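Workshop notebook, Vumivthorpe bench
June 23, 2020

Back on the table today. I know I said last week that I was finished with the Rustau top, and I was, right up until I sat down with a sandwich and ran my palm along the near side and felt that dry scratchy patch again. So, sandwich down, sandpaper out (and yes, I rinsed my hands first, I've learned that one).

For anyone picking this up after me: the top is the pale one, the one that came over from the Mesenia room when they cleared it. I'm keeping it pale. Sachdeva job sheet says "warm up slightly if possible" and I've decided it isn't possible without killing the grain, which I like far too much. I tried a bit of the tinted oil on the underside where it won't show and it went the color of weak tea. No thanks!

What I did, in order, so I can do it again in August when the shelf comes in:

Wiped the whole thing down with a barely damp cloth and let it sit while I swept. Went over the scratchy patch by hand with the worn 220, always along the grain, and that takes a bit of thought on this piece because the grain wanders all over the place. You start off going straight and then you're following a curve without meaning to. Vacuumed. Tack cloth. Clear oil on a folded rag, thin, then wiped back until my arm complained. Timed it at 70 minutes before the second wipe, and I'd go a little sooner next time, it was starting to grab.

Second coat is going to be thinner still. I always put on too much the first time, I get excited.

The yellow wire stand is on the table for now, the one with the ring for a base and the short rod running up, with the dark soft thing on top. I want to see how the color sits against the wood before I say yes to yellow for the other 3. I went in sure it would be too loud. It's a mustard more than a lemon though, and next to that honey-colored grain it looks pretty great, so I'm coming around.

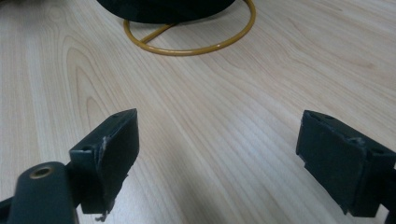 Page last changed: June 23, 2020

The swirl on the left is my favorite part of the whole top. It looks like the rings of a cut knot, all stretched out, and every time I move something onto that side I end up moving it off again so I can see it. Please don't park the glue pots there. There's a perfectly good shelf for glue pots.

Sheen is about where I want it. There's a faint shine across the middle and I'd be happy to leave it at that. If the next coat pushes it any glossier I'll knock it back with the gray pad and some wax, but the stand is already glossy and I don't want the two of them fighting. A shiny stand on a quiet table is a nice combination, I think.

Notes on the stand while I'm at it. The coating is lovely to look at but I don't trust a hard coated ring on fresh oil, so it comes off the table tonight and goes on the windowsill until the top has cured. I've been wondering about felt dots, except a thin wire ring doesn't give a felt dot much to hold on to. Clear tubing slit along the length might do it? Or a dab of clear silicone in a few spots. I'll test both on the scrap board before anything goes near the real one.

I also want to try it with the ring turned the other way, so the rod lines up with the run of the grain. Probably makes no difference to anyone but me.

Supplies: we're down to the last of the clear oil, and the tin has that skin on it again. Whoever used it last, please press the lid down all the way around and store it upside down. Rags go flat over the rail outside to dry, never balled up in the bin, I found one in there this morning and had a small heart attack. I've put the reorder in under line 459 on the Sachdeva sheet, together with more 220 and a pack of the white cloths that don't shed.

Spent 67 minutes on sanding, all in, longer than I'd planned, but the scratchy patch is gone and I keep walking past to pat it.

Still to do: second coat, edges (I skipped the far edge, it needs a proper look in daylight), underside tint patch to sand off, label on the scrap board so it doesn't get thrown out. And ask the Mesenia people if they still have the matching bench, because if it has grain like this I want it.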